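Cotton blanket shrank lengthwise only, is it recoverable?

Posted in Laundry and Fabric Care
August 19, 2024

Rochelle Pettigrew
I have a woven cotton throw, 100 percent cotton according to the label, sold under the name Skokwood. It measured 70 inches long when purchased. After one warm wash and a full dryer cycle on high it is 13 percent shorter. The width has not changed enough to measure. I had assumed cotton shrank evenly in both directions.

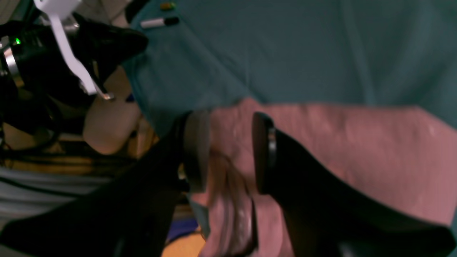 Two things I would like to know. Is the lost length recoverable, and will it shrink again by the same amount if I repeat the cycle? The washer is a front loader with a spin speed of 1,121 rpm on the normal setting. No softener was used. I have a second throw from the same maker, unwashed, and would prefer to treat that one correctly from the start.

3 replies

Ermelinda Caldeira
Uneven shrinkage is normal in woven cotton. The lengthwise yarns (warp) are held under tension on the loom and again during finishing. The crosswise yarns (weft) are held under less. Water and agitation release that tension and the yarns return to a shorter path, with more bend in them. Most of the change therefore shows up in the length.

Nearly all of this relaxation occurs in the first few washes. A second identical cycle will usually take out a little more, much less than the first. If the maker preshrank the cloth the loss is small. Yours was evidently not preshrunk, or not fully.

Part of the length can be recovered:
Soak in lukewarm water for 30 minutes.
Spin on low, so the cloth is damp throughout but does not drip.
Lay flat on a towel and pull lengthwise by hand, working from the middle to both ends.
Leave flat until completely dry.
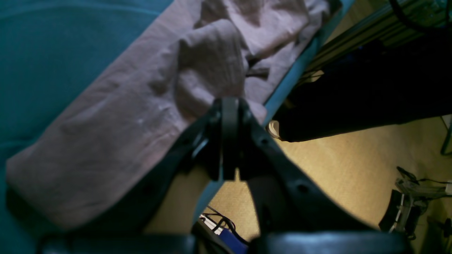

Expect to get back less than half of what was lost, and expect it to go again at the next warm wash. Stretching is temporary. For the second throw, wash cold and remove it from the dryer while still slightly damp, or skip the dryer. The spin speed is not relevant to your problem.

Sofia Bettencourt
Hair conditioner in the soak. Worked on a sweater of mine.

Ermelinda Caldeira
Conditioner makes the fibers slide more easily while you pull. It does not reverse anything. On a knit the loops have room to move, so the result looks better than it will on a tight weave. Rinse it out well if you try it, as the residue reduces absorbency.

Rochelle Pettigrew
Soaked and pulled as described. Length is now up by two inches from the shrunken measurement. I will stop there and wash the other one cold.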